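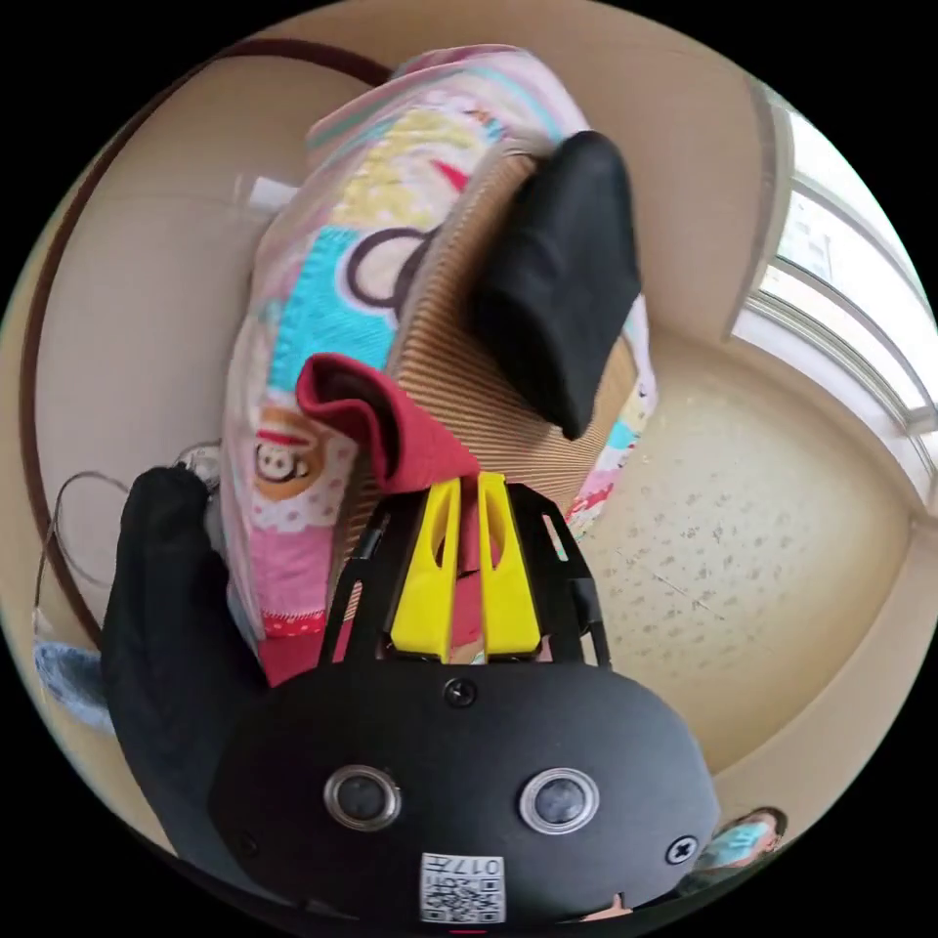 Figura 1. Bolsa de tela acolchada y estampada, con la abertura separada, y tela rojo oscuro.

Almacenamiento de textiles blandos en un dormitorio de superficie reducida
Informe final de proyecto, módulo de Organización del Espacio Doméstico
Irkbridge, May 10, 2025

1. Objeto

El proyecto estudia el plegado y la guarda de ropa y textiles de cama en una habitación sin armario empotrado. Se comparan dos sistemas: la bolsa blanda de tela y la caja rígida con tapa. El criterio principal es el tiempo necesario para dejar despejada la superficie de la cama. Como criterios secundarios se consideran el volumen ocupado y la facilidad para recuperar una pieza concreta sin deshacer el resto.

Quedan fuera del estudio el lavado, el planchado y la conservación a largo plazo de los tejidos. Tampoco se valora el coste de los contenedores.

2. Material

El inventario de partida consta de 21 piezas: camisetas, pantalones, fundas, paños y una manta ligera. Las prendas de abrigo se excluyeron por su volumen. El contenedor rígido es una caja Konico de 66 litros. La bolsa blanda es acolchada y no lleva armazón, de modo que la boca no se mantiene abierta por sí sola y hay que sujetar el borde durante la carga. Esta diferencia condiciona buena parte de los resultados del apartado 4.

Para el plegado se siguió la ficha de prácticas Hoston, que distingue entre plegado plano, en tercios y enrollado. Los tiempos se anotaron a mano en una hoja de registro y se pasaron después a la hoja de cálculo del grupo.

3. Procedimiento

Cada ensayo comienza con todas las piezas sobre la cama, mezcladas y sin plegar. Se clasifican primero por tamaño y a continuación por tipo de tejido. Las piezas grandes se pliegan en tercios, las medianas en plano y las pequeñas se enrollan. El ensayo se da por terminado cuando la última pieza está dentro del contenedor, o bien al llegar a 300 segundos, límite fijado para que todas las series fueran comparables.

Se realizaron 2 series por sistema. Entre una y otra se vació el contenedor y se volvieron a mezclar las piezas. El orden de los sistemas se alternó para reducir el efecto del aprendizaje, aunque con tan pocas repeticiones este efecto no puede descartarse.

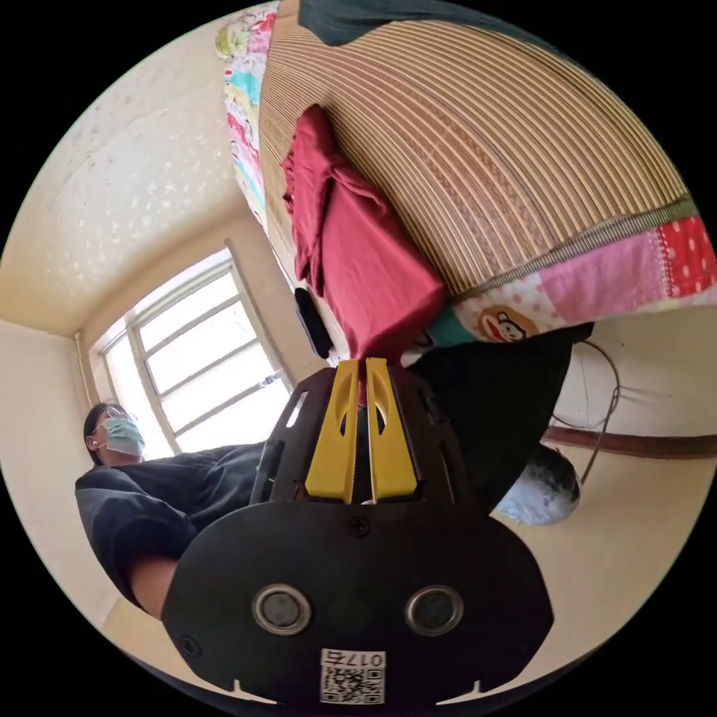 La superficie de trabajo influye en la calidad del plegado más de lo previsto en la propuesta inicial. Una cama cede bajo la presión de las manos y los dobleces quedan menos marcados que sobre una mesa. Por otra parte, una estera con dibujo regular ofrece una referencia para alinear los bordes: la de la figura, con rayas en tonos tostados, beige y marrones, permite comprobar a simple vista si un doblez está recto. El ribete de retales de colores no sirve para esto, y además queda en la zona donde las telas se arrugan con más facilidad – la pieza rojo oscuro, amontonada en el borde de la cama, corresponde a esa situación. Se decidió plegar siempre en la parte central de la estera y usar el borde solo como zona de espera.

4. Resultados

La caja rígida permitió terminar antes del límite en las dos series. Con la bolsa blanda se terminó en la segunda; en la primera quedaron piezas pequeñas fuera al agotarse el tiempo. La demora se concentró en la introducción de las piezas y apenas afectó al plegado, que fue semejante en ambos sistemas.

En cuanto al volumen, la bolsa se adapta al contenido y puede comprimirse bajo la cama o en un estante irregular. La caja ocupa siempre lo mismo, esté llena o a medias. En la recuperación de piezas, la caja resultó más favorable con el plegado en vertical. En la bolsa, las piezas enrolladas se desplazaron al fondo y fue necesario sacar varias para llegar a la buscada.

5. Discusión

El inconveniente principal de la bolsa es la boca. Una persona sola emplea una mano en mantenerla abierta y pierde capacidad para colocar la pieza sin deshacer el doblez. Se probó fuera de serie un aro de alambre forrado, siguiendo el esquema Karakaya visto en clase, y la carga fue más cómoda. No se midieron tiempos con el aro, por lo que el dato es solo cualitativo.

Los tejidos finos y resbaladizos dieron peor resultado en los dos sistemas. Se recomienda enrollarlos y guardarlos juntos en una funda interior.

6. Trabajo pendiente

En junio se repetirán los ensayos con el aro incorporado y con un separador de cartón en la caja. También está previsto ampliar el número de series y registrar por separado los tiempos de clasificación, plegado e introducción – en la hoja actual los tres aparecen sumados.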